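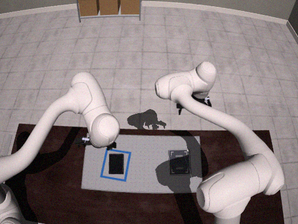
How many samples do I need to take from one field before I send soil off for testing?

Take 17 cores from each sampling zone, mix them in one clean bucket, and send a single bagged portion from that mix. A field with one soil type and one cropping history can be treated as one zone. A field that changes halfway across should be split and sampled as two.

The rest of this page goes through the whole job, from drawing the zones to reading what comes back. It was last revised on 2018-06-08.

What you need

A soil auger or a cheese-corer type sampler
A plastic bucket, washed and dried
Sample bags and a waterproof marker
A field map, on paper or on the phone
The submission form from your lab

Do not use a galvanised bucket. It can put zinc into the sample, and the zinc figure will then be useless. A bucket that has held fertiliser or mineral lick is no good either, even after a rinse.

When to sample

Pick a time when the ground is moist enough to take the corer but not sticking to it. After harvest and before any manure or lime goes on is the usual slot. Leave at least eight weeks after slurry or bagged fertiliser, and longer after lime. If you sampled a field in December last time, try to sample it in December again. Results move with the season, pH especially, and two tests from different times of year are hard to compare.

Step 1: Draw the zones

Start with the map. Mark anything that makes one part of the field different from another: a change in soil colour, an old hedge line, a slope, a wet corner, a strip that was once grazed. Our own field at Flirkton looks like one block from the gate, but the lower third was a separate meadow until the fence came out, and its potash has never matched the rest. It gets its own bag.

Keep zones to a size you can manage differently in practice. There is no point in having a separate lime figure for a patch you will never spread separately.

Step 2: Walk a W

Walk each zone in the shape of a large W and take cores at even spacing along the way. Stay out of gateways, headlands, trough areas, old muck heaps and anywhere stock gather under trees. If a core lands on a dung patch, move two paces on and take it there.

Step 3: Get the depth right

For arable ground, go to 15 cm. For permanent grass, go to 7.5 cm. Put a band of tape on the corer so you stop at the same place every time. Mixed depths are the most common cause of odd results -- phosphate in grassland sits near the top, so a deep core waters the figure down.

Scrape off thatch and loose trash before pushing the corer in. Leave the soil below it alone.

Step 4: Mix and bag

Tip all the cores for one zone into the bucket and break them up by hand. Pick out stones, roots and worms. Mix well, then fill the bag with 300 g of soil. Press the air out and seal it. Spread what is left back on the field.

Knock the bucket clean before the next zone.

Step 5: Label the bag

Write the field name, zone number and depth on the outside of the bag before you fill it, while it is still clean. We use short codes, so Boateng Bottom, zone 2, goes down as BB2. Put the same code on the map and on the form. A slip of paper inside the bag will go soft and be unreadable by the time it reaches the bench.
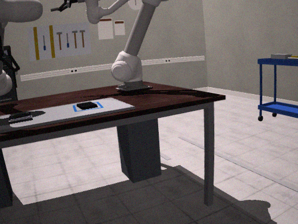

Step 6: Send it off

Post bags early in the week so they are not left sitting in a depot. If they must wait, keep them in a fridge. Fill in the last crop and the next crop on the form, or the lab cannot give a recommendation.

Reading the report

Look at pH first. If it is well under target, sort that out before spending money on phosphate or potash, as the crop will not make full use of either.

Next look at the index for each nutrient, then at the mg per litre figure beside it. The index is a band, and the figure tells you where in the band you are. One of our potash results came back at 104 and another at 80. Both read as low, but the second field was first in line for muck.

Keeping records

Keep every report. We enter ours in a Wutadow sheet with one line per zone, and the paper copies go in a Hirkix box file in the office. Whatever you use, record the date, the depth and the previous crop next to each result. Resample every four years, using the same zones and the same W.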